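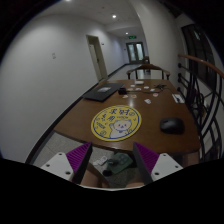
过道里的长桌

搬进这套房子之前,傅瑞安妮(Fitriani Purba)量过的第一件东西是过道。过道窄,一头通厨房,一头通卧室,中介带看的时候一句话就带过去了。她站在那儿拉了两遍卷尺,回去以后在本子上画了一条长长的方框,后来那个方框就成了她的书房。

如今长木桌顺着过道摆开,人坐在一头,另一头放着一把带扶手的木椅。桌面是中等深浅的棕色,漆得发亮,前沿磨成圆边。圆边是她坚持要的。过道里来回走动,胯骨、手肘、端着的碗都会碰到桌子,直角边磕一下要疼半天。她在上一处住所用过一张直角的书桌,搬家时没有带走。

桌子是在旧家具行Candside买的,放在店里最靠后的位置,上面堆着别人的椅子。店主说这种长度不好卖,普通人家的墙面放不下,放在客厅中间又显得像会议室。她付了1,252元,运费另算。运来那天,两个工人在楼梯拐角处转了好几次,最后把桌腿拆下来才抬上楼。

木椅不是配套的,扶手和弧形的靠背颜色比桌面深,椅腿细。她说没想过要配成一套,过道里光线本来就一般,深一点浅一点,看久了都一样。

一张没有抽屉的桌子

这张桌子没有抽屉,一切都得放在台面上。傅瑞安妮做的是资料翻译,有时在家,有时去客户那里,笔记本电脑合上就走,回来往左半边一放,多半是斜着的。黑色的电脑盖上有一块浅色的小标签,旁边常有一只黑色小盒子,线从那儿拉出来,横过桌面,一直往右后方去。

线的问题她处理过几次。先是用扎带捆在桌腿上,每次出门要带电源,就得把扎带剪开,剪了几回便放弃了。后来买过一种粘在桌底的理线槽,夏天胶软了,半夜整条掉下来,把她吓醒。现在线就摆在桌上。她的要求降到了两条:不垂到地上,不从鼠标下面经过。

除了线,桌上最多的是小东西。卡片、圆片、写了字又没扔的纸头,从口袋里掏出来,先放在桌上,然后就一直放在桌上。远端有一只白色的小盒子,原本打算专门收这些零碎。盒子买回来的头一个月,每晚她都往里收一次。到了第二个月,盒子满了,外面又有了新的。

“我后来想通了,盒子太远。”她说,“我坐在这头,盒子在那头,要站起来走过去。人累的时候不会为了一张卡片站起来。”

有人劝她把盒子挪近一点。她试过两天,又放了回去,近处要留给手。

黄色的鼠标垫

桌上颜色最鲜亮的是一块圆形鼠标垫,黄底,深蓝色的边,上半部印着很大的蓝色汉字,下面是一只举起一只爪子的卡通白猫,粉色的脸,小耳朵。边上散着一圈像钱币的蓝色小图案。放在棕色的亮面桌子上,从厨房门口就能看见。

鼠标垫是朋友送的乔迁礼物,送的时候还附了一张手写的贺卡。她起初嫌太花,在柜子里放了一阵。旧的灰色垫子边缘起毛以后,她把这块拿出来顶替,本打算用到买新的为止,结果用到了现在。

圆垫子有圆垫子的毛病。直径就那么大,鼠标往右一滑,很容易滑到外面去,到了亮漆桌面上,光标有时会跳。她索性把鼠标常放在垫子右边,不用的时候那里就是它的位置,要用再拿回来。至于那只猫,她说看习惯了,偶尔校对到夜里,抬眼看到它举着爪子,也算有个伴。

亮漆桌面怎么养

关于亮面木桌,我们请教了做家具修复的阿肖克(Ashok Dwivedi)。他的铺子叫Brirnuno,开在旧货市场后面,店里同时摊开的活很少超过三件。他说送来修的桌子,问题大多出在桌面的同一小块地方,也就是主人每天放手和放杯子的那一块。

他的建议都很朴素。擦桌子用拧干的软布,顺着木纹走,擦完再拿干布走一遍。不要用带研磨颗粒的清洁膏,亮漆会被磨出一片雾。杯子底下要有杯垫,布的、软木的都行,塑料薄垫夏天容易粘住漆面。电源适配器会发热,长期压在一个点上,漆色可能变得不均匀,每隔一阵换个地方就够了。

鼠标垫也要挪。橡胶底的垫子放久了,有的会在漆面上留下一圈印子,颜色比周围深或者浅。他见过一张写字台,主人十几年没动过桌垫,揭开以后底下像另一张桌子。“每个月拿起来一次,擦一擦,转个方向再放下。”他说。

已经有细划痕的,不必急着重新上漆。整张桌面打磨重做,他那里收2,000元起,桌子越长越贵,活干完还要晾。浅划痕用同色的修补蜡填一填,再用布抛开,离开半步就不明显。一盒修补蜡卖39元,够一户人家用好几年。

过道能不能放桌子

装修行里对过道放家具的态度一向保守。设计工作室Pelupessy给出的内部标准是,家具放好以后,通行的一侧至少留80厘米,两个人侧身能过,搬洗衣机也能过。低于这个数,他们通常劝客户换成壁挂的窄台板,或者干脆留空。

傅瑞安妮没有那么宽裕。她是一个人住,两个人同时要过的情况不多,来了客人,就先让客人过。真正麻烦的是椅子。椅子推进去,过道还是过道;椅子拉出来,就堵住了。她养成了起身推椅子的习惯,养了差不多半年,中间绊倒过一次,膝盖青了一大块。

照明她也改过。原先过道顶上只有一盏小灯,照在亮漆桌面上是一个刺眼的白点,正好落在看稿子的位置。她在家居店Gorkska挑了一盏带罩的灯,光往墙上打,再反到桌上,白点散开了一些。换灯是今年三月的事,同一天她把墙也刷了,刷得不太匀,靠近卧室那段看得出滚筒的印子。

地面颜色浅,掉了什么都看得见,这是她没有料到的好处。小圆片、回形针、耳钉的后塞,蹲下去一眼就能找到。缺点是灰也看得见,尤其在桌腿周围。她用一把长柄的平板拖把,从这头推到那头,两趟就完了,推完再把椅子放回原处。

收到什么程度为止

采访那天,我们问她打不打算把桌子彻底收拾一次。她说收拾过,收得很干净,桌上只剩电脑和鼠标垫,看起来像没有人住。第二天要找一张写了电话的卡片,翻遍了所有的盒子和信封,最后在一本词典里找到,前一天她觉得夹在那里很合理。

从那以后,她只收半张。近处的一段留出空来,摊得开稿子,放得下手肘。再往后的部分不管,哪张卡片在哪儿,她大致记得。每到交稿以后,她会从远端开始往回清,过期的扔掉,有用的放进白盒子,盒子盖不上就先清盒子。

她正在考虑给桌子添一块窄窄的木托盘,放在右手边,专门接住口袋里掏出来的东西。尺寸画好了,比一本杂志略小。阿肖克说店里有边角料,颜色差一点,可以不收木料钱。她还没有去取。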